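Stunura Laundry Sorting Bench
Code 247 – flat packed, ships from Morelli warehouse

Takes a full family load, jeans and sweatshirts and all. Heavy stuff on the bottom, lighter on top. Wipe down with a damp cloth, no bleach.

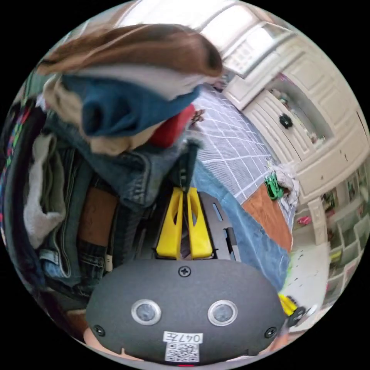 Height 73 cm, holds 30 kg spread evenly. Colour is grey only for now, white back in stock November. Legs adjust for uneven floors – hand tighten only pls. Spare feet sold seperately, ask for the Fellico pack.

$325 incl delivery to most adresses.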